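The Last Train Supper
A short story

My grandmother laid one extra plate every night of her life, in case the train came in.

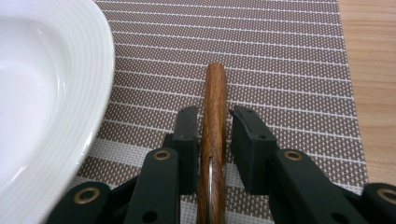
1. Wesedthorpe

There hadn't been a train at Wesedthorpe for 15 years. The rails were still there, though, shining like somebody had licked them, and she swore that was a good sign! "Rails don't shine for nothing," she'd tell me, and pass the beans.

I was nine and believed every word. I used to lie with my ear on the track and listen all the way to Erton, 70 miles off, and some nights (I still say this) I heard it humming.

2. The whistle

It came in April, right in the middle of the soup. One long, glorious whistle, and every dog in town went wild. I ran out in my socks. There it stood at the platform, green and gold and steaming, with BRORKIMAU painted down the side, a place that isn't on any map I've ever owned.

Only one passenger got off, an old man with a tuba case.

"Am I late?" he asked.

"Soup's still hot," said my grandmother from the gate, and oh, her face! I'd never seen her look so young.

He ate 3 bowls. Then he opened the case, and it was full of letters, 800 of them, every one addressed to her. We read until the lamp ran dry, and in the morning the train was gone and he was still there, asking where we kept the coffee.

Comments (3)

tinkettle: The tuba case!! I wanted him to play something.

marshlight70: Read it to my kids and they want to know what was in the letters. So do I.

oldbranchline: Lovely. More Brorkimau please.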